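We drove out to the Simões open day in July, mostly for the cooking demo, which ran before the movie.

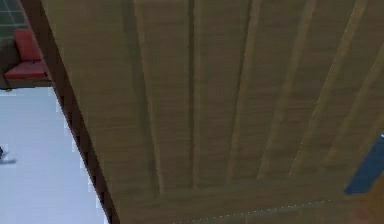 Wood grain and grooves.

The cook made onion soup with Julska cheese - 3 kinds of bread on the side. 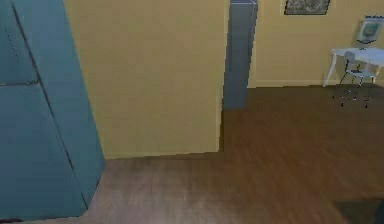
Syahrul Nugroho thought the soup needed more time on the onions.

I had seconds. Entry was 112, soup included.
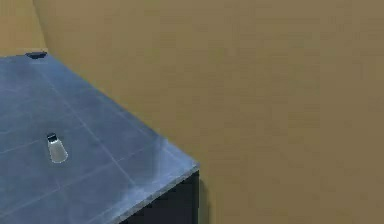 Getting there

Take the bus to Grernard and walk up the hill.

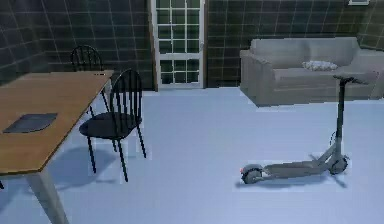 The last one back leaves before the credits, so check the times.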